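4. Putting Things Away: Results from the Household Diaries

4.1 The bin as a unit of intention

We asked the 53 households in the Bremia sample to keep a diary of tidying for the whole of January, a month chosen because people are full of resolve at its start and have usually recovered by its end. The diaries produced 1,620 usable entries. An entry was usable if it named an object, a place it was moved to, and a time of day, however loosely. "Stuff, elsewhere, evening" was coded as unusable after some debate between the authors.

The pattern that Schwerdtfeger predicted in her pilot work showed up early. People do not sort their belongings by what they are for. They sort them by how soon they expect to feel bad about them. A cup with tea in it is dealt with within the hour. A cup without tea in it may stay on a windowsill long enough to be dusted. Small things of uncertain purpose — single keys, lids, the plastic part that came off the other plastic part — go into whatever open container is closest, and the container is then described in the diary as "organized."

We call this a holding container, following Xaba's earlier study of garages in Mononov. A holding container has a wide mouth, no lid, and no label. It is most often a bin, tub or basket bought for some other reason. Diary writers spoke of theirs with real warmth. One called hers "the waiting room." Another wrote that he had no holding container in the house, and then listed its contents over two pages.
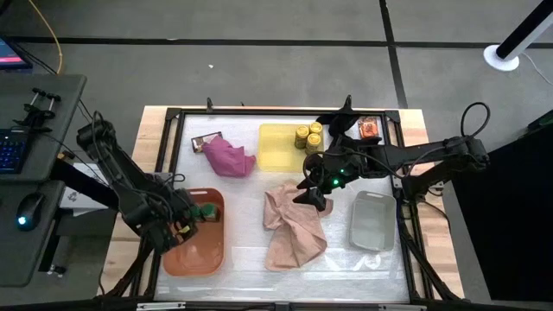

What matters for our argument is that dropping an object into a holding container feels, to the person doing it, exactly like putting it away. Diary writers gave the two acts the same verb in 75 percent of entries. The difference only appears later, when the object is wanted. Things put away in a proper place were found on the first try. Things in a holding container were found after the container had been emptied onto a table, at which point the table became the holding container. Two households reported that this had gone on since they moved in.

We had expected family size to matter more than it did. Single people living alone in the Voß district ran holding containers every bit as full as those of families of six, and with nobody else to blame they wrote longer entries. Nor did the amount of storage help. Households that had bought the Voltuda shelving system filled the shelves with more bins, a result that will surprise no one who has ever owned a shelf.

Cloth was the one kind of object that resisted the pattern. Towels, napkins and scarves were seldom dropped into a holding container, even when one stood within easy reach. They were left on the flat surface next to it (Figure 3). Asked about this in the exit interviews, most people said they were going to fold it. The intention to fold seems to keep a cloth in a separate moral class, in which it can't be put away badly and so isn't put away at all. We heard of a tablecloth that had been about to be folded since the previous holiday season. Its owner considered the matter well in hand.

Figure 3. A crumpled cloth on a tabletop, with a basket to the left.

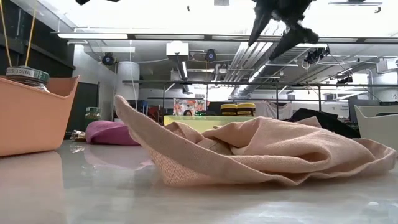 4.2 Who empties the bin

Emptying was rare, and the diaries record it in the tone of a sea voyage. Across the sample it took place mostly before visits from relatives, and mostly late in the evening. The contents were seldom sorted. In the larger homes the full bin was carried to a closet and a new one was started, so that the closet held a fairly good record of past visits, oldest at the back.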